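Why does wood have stripes?

Look at a wooden table. Any one. See the lines?
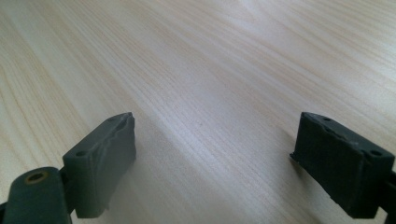
Mansa Ayaaba says hers at home has swirls as well as lines, and can you have both on one table? Yes! Read on Mansa.

The lines are called GRAIN. They come from how the tree grew.

Trees get fatter every year. In spring (May, say) they grow fast and the new wood is pale. Later in summer they slow down and the wood comes out darker and tighter. Pale bit, dark bit, thats one year. Cut right across the trunk and you get rings. Cut along it and the rings turn into long stripes. Same tree, different cut.

Swirls? Often where a branch was. The wood had to grow round it, a bit like water round a stone. The hard round bit in the middle is a knot.

Close lines = slow growing. Cold place, poor soil, not much light. Wide lines = the tree had it easy.

Can you tell how old the tree was from a table? Not realy. A plank is only a slice. You need the whole stump for that. The big one at Skollemine has 119 rings, we did it with pins so we didnt lose our place.

Why shiny? Varnish or oil or wax, rubbed or brushed on top. Keeps spills out. Tilt your head near a window and the shiny patch moves, the grain stays put.

TRY IT
Paper over some bare, rough wood. Side of a crayon, rub gently. Lines come through. Smooth varnished tables dont work so well, old fence posts are brilliant.

Ask before you crayon near the good table.

Dayana Betancur, 29/12/2021
Next time: bark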